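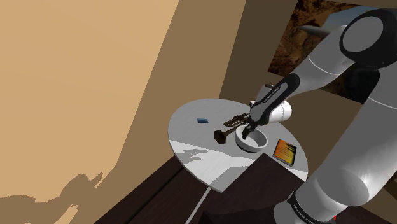

Figure 1. Simulated cell: arm over a round table, gripper at the rim of a bowl; trumpet, book and small blue block also on the surface.

Unit 6. Automation at the Sorting Table

Case: Grurneck, a returns warehouse. Mixed goods arrive on a table and go to one of 40 bins. The Trimitz cell was planned in simulation before any hardware was installed.

6.1 Division of tasks
Before: one sorter picked, judged condition and logged each item. After: the arm picks and places. The sorter judges condition from a screen and handles rejects. Picking skill loses value; fault diagnosis gains it.

6.2 Item variety
A bowl can be gripped at the rim. A book lying flat offers only a low edge. A trumpet has few parallel surfaces and a center of mass that is hard to estimate. Items of the last type stay with people at Grurneck, so the manual share of the work becomes heavier and more irregular.

6.3 Pace
The arm sets the interval between decisions. Operators on the Liven line asked for a hold button. It was used 111 times in July, mostly late in the shift.

Reading for Thursday: Suvarna report, sections on job grading and retraining hours.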